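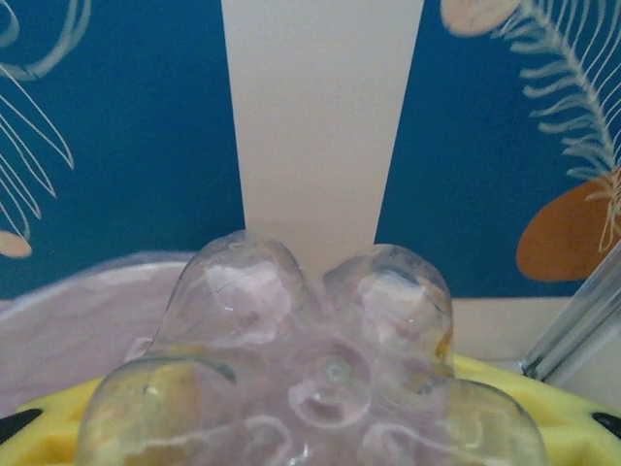
Araceli Cárdenas writes that in her building the bottles always go into the bag whole, and that the bag is full before the week is half over. She asks whether there is a method of handling plastic bottles at home that does not require a second container, as her kitchen has space for only one. The Household Advice Desk receives this inquiry often, and the guidance that follows has been revised in response.

Household Advice Desk, Leaflet 50: Plastic Bottles in the Kitchen
Revised 06/12/2018

Scope of this leaflet

The advice applies to empty drink bottles of clear or colored plastic, with or without labels. It does not apply to bottles that have held motor oil, paint thinner, pesticides or pool chemicals. Residents of the Cavden and Ristell districts should note that collection rules differ between the two, and should consult the card issued with their bins before following the section on caps.

Before the bottle reaches the bin

1. Empty the bottle fully. Liquid left in the bottom adds weight to the bag and will find its way out through a loose cap. The base of a soft drink bottle is molded into rounded lobes, and a small amount of syrup tends to collect in them when the bottle stands upright. Turn the bottle upside down over the sink and leave it there for a minute.

2. Rinse once with cold water. A short rinse is sufficient for water, juice and soft drinks. Bottles that have held milk or drinkable yogurt should be rinsed twice, the second time with the cap on and a firm shake. Detergent is not required. Cooking oil bottles should be drained onto a paper towel and wiped at the neck; they should not be rinsed into the sink.

3. Leave the label in place unless your district card states otherwise. Sleeve labels that cover the whole bottle are the exception in Ristell, where they are to be slit with scissors and placed in general waste.

4. Let the bottle drain on its side with the neck slightly lower than the base. A folded dish towel under the base end will do. Several bottles may be laid out together on a counter or table and dealt with at one time, a practice the Desk recommends to larger households.

5. Flatten the bottle if your district permits it. Remove the cap, press the middle of the bottle with both hands, fold the base upward, and replace the cap while the bottle is still compressed. Heavier bottles may be pressed underfoot on a hard floor, in shoes. Do not flatten bottles that carry a deposit, as return machines will reject them.

Lining the bin

A bin with a tapered body is easier to empty than one with straight sides, and a light bag is adequate for bottles alone. The bag should be folded outward over the rim by the width of a hand. If it slips inward under the first few bottles, tie a small knot in the loose edge at one side so that it grips the rim.

Press the air out from beneath the bag before use. Trapped air holds the bag away from the bottom of the bin and wastes a good part of its volume. Olga Abreu of the Boros office suggests smoothing the bag down with the back of the hand, working from the center toward the sides - fingernails and rings are the most common cause of small tears.

Place the bin where it can be reached from the draining area without crossing the room. Bottles that must be carried past the stove or the refrigerator tend to be left on the counter.

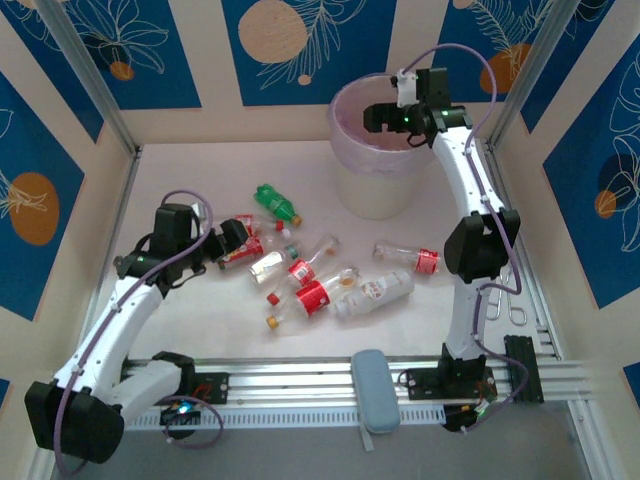 Caps and small parts

In Cavden, caps are to be left on. In Ristell, caps are collected separately and may be kept in a jar until delivery to the Skatel drop-off point. Caps from milk bottles should be washed before storage. Pump heads, trigger sprays and metal springs are general waste in both districts.

Households with one container only

Mrs. Cárdenas and others in her position may hang a cloth bag from a hook inside a cabinet door and use it for flattened bottles alone. Tie the bag loosely at the top and empty it on the evening before collection. The main bin then remains free for other waste. Where no cabinet door is suitable, a hook on the back of the kitchen door serves equally well.

Cleaning the bin

Wash the empty bin once a month with warm water and a little dish soap, and more often during July and the other hot months. Rinse, turn upside down, and allow it to dry completely before fitting a new bag. Baking soda sprinkled in the bottom will reduce any remaining odor.

Further copies of this leaflet may be requested in writing from Dušan Hubáček, Household Advice Desk, P.O. Box 1848, Cavden.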